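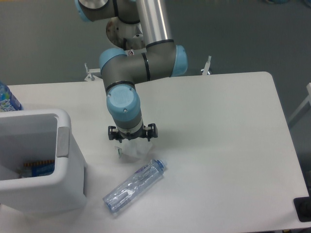 The Allier sorting cell fault was a recurring failure in a tabletop waste-sorting installation operated by Ilik, a packaging recycler, at its Türkmen site. The cell used a collaborative robot arm with a two-finger gripper to pick household packaging from a table and drop it into a bin. Over a period of eight weeks the arm repeatedly closed on clear plastic film, reported a good pick, and carried on with film caught in its fingers. The fault led to one safety stop with a person inside the work area and to a change in how the gripper confirmed its grasps.

Background

The cell was named Allier after the first of two planned stations. Its control software, Allo, chose a target from a camera view, moved the arm above it, closed the fingers and compared the finger gap with a stored value. A gap larger than zero counted as a held object. The method worked well for bottles and boxed goods, which keep the fingers clearly apart. It had been tested on film only in flat sheets.

The fault

Crumpled film behaved differently from flat film. When the fingers closed on a thick fold, the gap was wide enough to pass the check, but the fold often slid out during the lift. In other cases a thin strip stayed wedged at the fingertips after the release over the bin. Allo then read the strip as a new object on the next cycle, even when the fingers had closed on nothing.

Operators first put the trouble down to poor lighting, as clear material on a white tabletop gives the camera little contrast. The lamps were replaced in April with no change in the fault rate. A later review of the logs covered 2,802 pick cycles and found 111 in which the cell had recorded a successful pick with no matching item in the bin. Most involved film. A smaller group involved empty bottles that had rolled when touched by one finger before the other.

Safety stop

On a Tuesday during the morning shift, an operator reached over the table to pull a strip of film from the gripper. The arm had paused between cycles - the status light showed ready, not stopped - and it began its next move while the operator's hand was near the wrist joint. The arm's contact detection halted it after a light touch to the forearm. No injury was recorded. The cell was shut down for the rest of the shift.

The site's report listed the unclear status light as the main cause and the trapped film as a contributing cause. It also noted that clearing the fingers by hand had become routine, although the written procedure called for the stop button to be pressed first.

Changes

The gap check was kept, but a second check was added after the release. The fingers now close fully over the bin, and any remaining gap stops the cell and asks for cleaning. The paused state was given its own light color, and the waiting time before a new cycle was raised to 20 seconds whenever a cleaning request has been cleared.

Film picks are now made at lower lifting speed. The second station was built with the same changes.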